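Container Recycling: Sorting Notes for December

Miroslava Boiko, Clustodska Building Services

The shared recycling point on level 2 has moved to the bench beside the Cullar meeting room. The mixed bin in the corridor has been removed. Drink containers now go into the round open bin on the bench, and paper stays in the flat tray under the printer.

The change follows the spring audit. Of 212 items pulled from the old bin, a large share were bottles with liquid still in them. Liquid adds weight, leaks through the liner and spoils any paper in the same load. The depot grades the whole bag by its worst contents, so a single half-full bottle can send a clean bag to landfill.

Accepted: aluminium drink cans, steel food cans, clear and coloured plastic bottles up to 2 litres.

Not accepted: coffee cups, foil pouches, batteries, aerosol cans, glass of any colour. Glass goes to the crate at the loading dock.

Empty the container fully at the sink before it goes in. A quick rinse with 200 mL of cold water is enough for soft drink and juice. Milk bottles need a second rinse. Labels can stay on. Caps may stay on bottles if screwed down tight; loose caps fall through the sorting screen and should be kept in the jar at the sink.

Cans may be crushed lengthwise or left whole. Please do not flatten them into discs, as the depot's counting equipment rejects them. Plastic bottles should keep their shape.

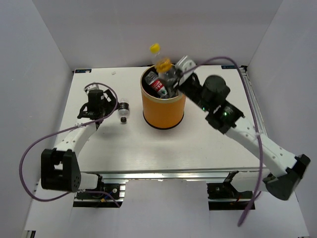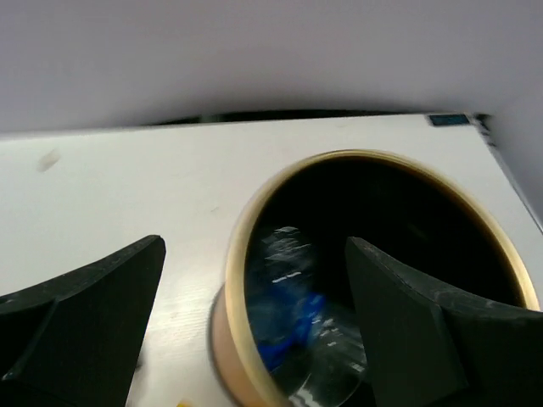

The open-topped container with its gold-coloured rim. First photo: a clear bottle with a yellow cap at the opening, and a red-and-white can inside.

The rim is the fill line. When contents reach it, tie off the liner, take it to the dock cage and fit a new one from the roll in the lower drawer. Do not push the load down by hand. Cut can edges are sharp, and compacted bags tear when lifted. The maximum bag weight for the cage is unchanged.

Wipe the benchtop with a damp cloth after each liner change. The grey pads leave scratches on white surfaces and should be kept for the sink. Drips should be wiped up when they happen, including along the back edge where the bench meets the wall.

Collection from the dock is by Zinchenko Haulage at 7 a.m. Bags left after that time wait for the next run. Refunds are credited to the Cliliseo garden account, which stood at 700 dollars at the last statement.

Questions about accepted items go to Ihor Zinchenko at the dock office. Liner rolls and sink supplies are ordered through Building Services.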